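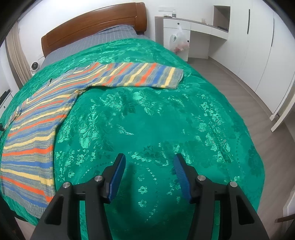 Pourquoi les trains de nuit mettent-ils si longtemps à arriver ?
Parce qu'ils ne sont pas pressés ! Un train de nuit roule souvent plus doucement qu'un train de jour, et il s'arrête parfois un long moment dans une gare pendant que les voyageurs dorment. Le but, c'est que tu arrives le matin, à l'heure du petit déjeuner, et pas à trois heures quand tout est fermé et qu'il fait noir.

Imagine un voyage entre Grerel et Trerkach. Les deux villes sont séparées par 1480 kilomètres, ce qui fait une sacrée distance, tu en conviendras. Le soir, on monte à bord avec son sac, on cherche le numéro de sa voiture, puis celui de son compartiment (et on se trompe une fois ou deux, ça arrive à tout le monde, même aux grands).

Où dort-on ?
Dans une couchette, c'est-à-dire un petit lit étroit accroché à la paroi. Il y en a souvent plusieurs les unes au-dessus des autres, et on grimpe à celle du haut par une échelle. Beaucoup d'enfants la préfèrent – on s'y sent comme dans une cabane – mais il faut bien demander à un adulte de vérifier la barrière ou la sangle avant de s'endormir.

Et qui conduit pendant ce temps-là ?
Un conducteur ou une conductrice, bien réveillé, qui s'est reposé avant de prendre son service. Sur un long trajet, une seule personne ne fait pas toute la route. À la gare de Clidlow, par exemple, quelqu'un d'autre prend la relève, et parfois on change aussi de locomotive. Si tu as le sommeil léger, tu sentiras peut-être une petite secousse à ce moment-là. Tu peux te rendormir tranquillement.

Que mettre dans son sac ?
Une gourde, une brosse à dents, un livre, un pyjama confortable et des chaussettes, parce que le sol du couloir est froid. Garde tout cela dans un petit sac à part, près de toi. Ouvrir une grosse valise dans un compartiment où d'autres gens dorment déjà, c'est toute une aventure, et ça fait un bruit terrible !

Au mois de juin, le jour se lève très tôt. Pense alors à soulever un coin du rideau avant les autres : il y a parfois des vaches, une rivière, ou une gare minuscule dont tu n'as jamais entendu le nom.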